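Folley Community Help — Workshop and Automation

Arm loses hold of single sheets and does not stop. Is this a safety matter?

Posted by Flaltness Workroom, February 12, 2021

We should be grateful for advice from members who have handled paper with a two-finger gripper. Our arm is required to take one sheet at a time from a tray, carry it to a table and lay it flat. The routine was run 1,448 times before the fault described below was noticed, and it has been repeated 53 times since then under supervision.

On 15 of those supervised runs the sheet slid out of the fingertips during the move. The arm did not stop. It completed the path with nothing in the gripper, went through the motion of laying the sheet down, and reported the cycle as complete. On one occasion the dropped sheet came to rest against the base, and a member of staff reached in to remove it while the arm was returning to the tray. No one was hurt. The matter has been entered in our accident book as a near miss.

We have raised the gripping force twice without any clear improvement. We wish to know whether the fault lies in the grip or in the program, and whether the work should be suspended.

Aryee Technical Desk

The work should be suspended until the second part of this reply has been dealt with.

As to the grip, a single sheet is very thin, and small wear on the fingertip pads can leave a gap on one side. Further force will not cure this. Clean the pads, check that they meet squarely along their full width, and replace them if they do not. The speed of the move should also be reduced, as a hanging sheet catches the air and pulls at the fingertips.

As to the program, it is evidently not checking that the sheet is still held. Please add a check after the lift and another before the lowering move, and have the arm stop if either fails. If the gripper's own signal cannot tell one sheet from none — this is common with thin material — a separate sensor will be needed. Reaching in must not be possible while the arm is live.

Our own sheet work is carried out at low speed, with the paper held by its top edge and lowered until the bottom edge meets the table.

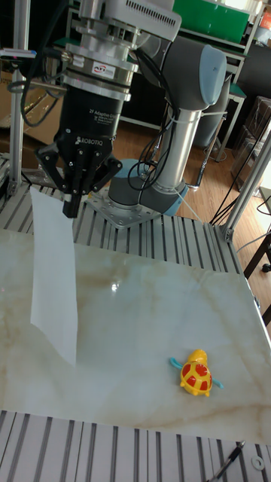 Greder: the advice on speed is sound, but I would look at the tray first. We had the same trouble in October and the sheets were sticking together. Fan them before loading. I cannot comment on the sensor.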